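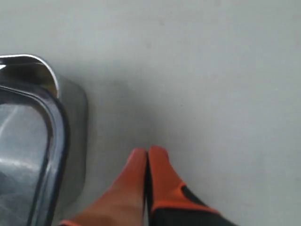
Support > Stainless steel containers > Frequently asked questions

Stainless steel containers: care, cleaning and corrosion

These answers apply to all Plollow food containers, including the Tresotmont range. Lids with silicone seals have their own care sheet.

Which grade of steel is used?

Container bodies and flat lids are made from 304 stainless steel, also sold as 18/10 when the nickel content is at the upper end of the range. The figures refer to chromium and nickel: 18 per cent and 10 per cent by weight. Wire handles on the older Tresotmont lids are 430, a grade with almost no nickel, and are the part most likely to show surface rust.

Why does a magnet stick to the corners but not to the base?

Grade 304 is not magnetic as supplied. Deep drawing changes the structure of the metal where it is stretched most, and those areas become weakly magnetic. A slight pull at the corners is normal. The handles mentioned above will attract a magnet strongly along their whole length.

My container has brown spots. Is it rusting?

Usually not. Most brown spots are iron picked up from somewhere else: steel wool, a carbon steel knife, a chipped dishwasher rack or old pipework. The foreign iron rusts and the stain sits on the surface. Rub it with a damp cloth and a mild cream cleaner, following the grain, then rinse and dry.

If a spot comes back in the same place after two or three cleanings, look at it under a strong light. A small dark hole means pitting. Pitted containers can still hold dry goods but should be withdrawn from use with wet or salted food, as the pits cannot be cleaned reliably.

What causes pitting?

Chlorides. The common sources are salt, brine, bleach and some sanitising tablets. Stainless steel is protected by a very thin layer of chromium oxide, and chlorides break it down locally. Heat and low oxygen make matters worse, so undissolved salt lying on the base of a hot container is a bad case. Add salt after the water has come to the boil and stir until it has dissolved.

Can I store acidic or salted food in the containers?

Yes, for limited periods. Tomato sauce, vinegar dressings and cut citrus may be kept chilled for up to 72 hours as far as the steel is concerned. Food safety limits may be shorter and take priority. Olives in brine, anchovies and similar foods should go into glass or plastic.

Can I use bleach?

We advise against it. Where a hygiene plan requires a chlorine product, use it cold, at the weakest dilution the maker allows, for the shortest contact time stated on the label, and rinse twice. Never leave a container to soak in it overnight. Never mix bleach with an acid descaler -- the mixture gives off chlorine gas.

How do I remove limescale?

Use white vinegar or a citric acid solution, warm but not boiling. Leave it for a few minutes, wipe, rinse and dry. Heavy scale may need a second treatment. Mirneck descaling powder is suitable for all parts in the range, including the 430 handles, provided it is rinsed off fully.

What are the rainbow marks?

Heat tint, or a thin film of minerals from the water. Both are harmless. Mineral films come off with vinegar. Heat tint is a thickening of the oxide layer and needs a fine polish made for stainless steel. It will return the next time the container is overheated.

Are the containers suitable for the dishwasher, oven and freezer?

Dishwasher: yes. Remove at the end of the cycle and dry by hand if the water is hard.
Oven: yes, without silicone seals.
Freezer: yes. Leave headroom for liquids, which expand.
Microwave: no.

Two nested containers are stuck together. How do I separate them?

Put cold water in the inner one and stand the outer one in warm water. Twist gently. Do not lever at the rim with a knife or screwdriver, which will raise a burr and may stop the lid from seating.

Will Tresotmont lids fit containers from other makers?

Often, but we do not guarantee it. Nominal sizes are shared between makers; corner radius and rim profile are not. In the old Makris catalogue, lid 1,447 was listed as interchangeable with our third-size lid. It fits containers made before the July change of tooling only.

Can scratches be polished out?

Fine scratches can be blended with a nylon pad, always in the direction of the grain. Deep scratches are best left alone. They do not affect corrosion resistance once the surface is clean and has been exposed to air.

How long is the guarantee?

The guarantee runs for 11 years from purchase and covers splits, faulty welds and defects in the steel. It does not cover pitting from chlorides, dents or heat tint. Keep the receipt.

Technical content checked by Filippos Christodoulou, 23 May 2019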